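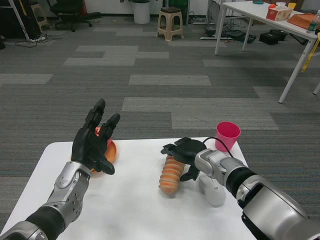

**Kohei Kubo**

### 4. What the internship surveys can and can't tell us

The claim that a summer internship changes the course of a student's working life is now made so often that few people stop to ask where it comes from. At Poven it comes mostly from the Workbridge exit survey, which students fill in during the last week of a placement. We used that survey ourselves, and we have doubts about it that earlier papers on the program have been slow to raise.

The version we received in January held 142 completed forms. All came from students in political science, history or public administration who had worked in a legislative office, a city department or an advocacy group. Arai's first report on the program treats these forms as a fair picture of everyone placed. We don't think they are. Students who left a placement early were never sent the form, and supervisors were asked to remind only the interns they still saw in the office. A student who quit in the second week because there was nothing to do is missing from the data, and so is whatever she would have said about the office.

The wording of the main item does not help. It asks, "How much did your internship help you reach your career goals?" and the lowest choice on offer is "a little." A respondent who felt the summer was wasted has to skip the item or say something untrue. Several skipped it. Arai counted the skipped items as missing and moved on, which may be normal practice but is hard to defend when the blank is the only way to say no.

We also question the timing. In the last week of a placement there is usually a lunch, a group photo and a supervisor who has just agreed to write a letter. Rowbotham, who ran the program's office for its first few years, told us that the forms were sometimes handed out at the lunch itself. He saw no problem with this. We do.

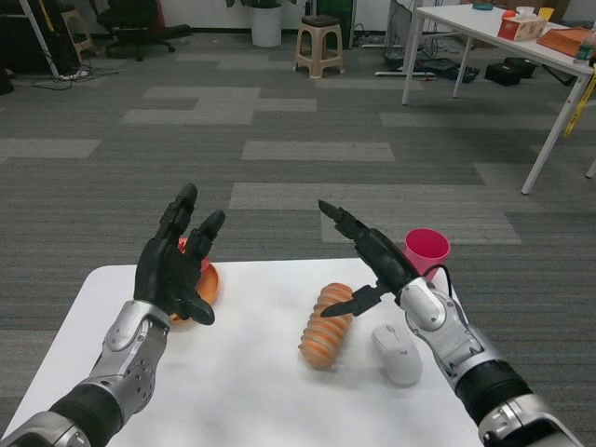

### 4.1 Follow-up interviews

To get past the exit survey, Yuzuki Arai and I tried to reach the same students after graduation. We set out to interview everyone who had ticked "a great deal" on the main item, on the view that if the strong claim holds anywhere it should hold for them. We sent over 100 invitations. The replies were fewer than we had hoped, and they leaned toward people who already worked in government and were glad to talk about it. Readers should keep that in mind, as the error runs in favor of the program.

Even so, the interviews were cooler than the forms. Most former interns remembered the people in the office clearly and the work only dimly. Asked to name a task that had prepared them for their present job, many named answering the phone. One woman, now a budget analyst for a county, said she had rated the internship highly because she had liked living in a new city. She had already been offered a place in her master's program when the summer began, and she could not see how the internship had affected it. 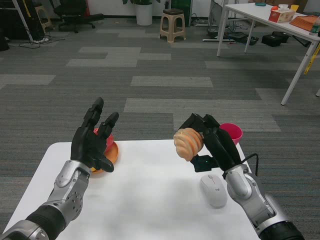 *Figure 1. Two robotic arms over a small white table, with an orange plate at left and a pink-magenta cup at the back right.*

Others gave the internship real credit, and we do not wish to wave them away. A former intern in a state senate office was hired there as a caseworker the month she graduated. Her supervisor, when we called him, confirmed that he would not have looked at her application otherwise. Cases like hers are what the program's brochures are made of. There were 3 in our interviews in which a direct offer from the host office could be confirmed by someone other than the former intern. We report the number as it stands and decline to turn it into a rate.

Gavalas argues that direct offers are the wrong test, and that the value of an internship lies in what he calls "professional ease": knowing how to write to a legislator, when to speak in a meeting, what to wear to a hearing. This may be right. But students who win placements in legislative offices have often had some of that ease before they arrive. The Drarkell office, the most sought-after host in the program, picks its interns by interview and favors applicants who have already worked on a campaign. If those students later do well,

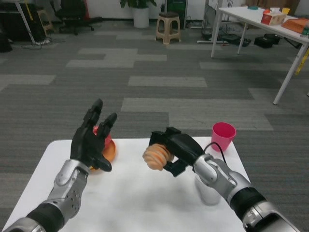 the office can fairly say it chose them well, and it has shown very little about what it taught them. Separating the two would take a comparison group of applicants who were turned down. Workbridge keeps no list of them. We asked twice.

Ebihara's suggestion, that offices draw names by lot once applicants pass a basic screen, would settle the matter faster than any survey. It has been put to the host offices and was not welcomed. Supervisors told us they wanted to meet the person first, and some felt a lottery would insult the strongest applicants. We understand the feeling, though the same supervisors were quite sure the internship itself made the difference.

A last point concerns pay. The Lytvynenko stipend covers rent for some placements, and students who held it appear in the same tables as students who worked for free. Earlier reports do not split them. When we tried to do so, the stipend field was blank on many of the forms, and the program office could not fill in the gaps. We have therefore left pay out of the models in Section 5, and any result there should be read with that gap in view.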